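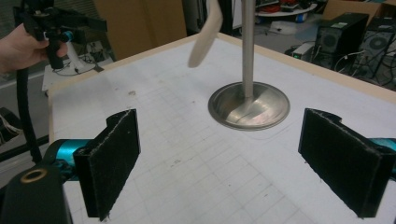
Figure 6. Hand-held grippers at the gridded table, with the steel stand between the fingers.

4.2 Equipment budget

The Flemley site was planned with two hand-held grippers per table (Figure 6). Finger pads were budgeted as consumables -- 40 pairs for the first year, at a unit price quoted by Najjar. Tables, stands and cabling came to 426 per station, almost 13 per cent of the total. Computers were costed separately under the Pesero grant.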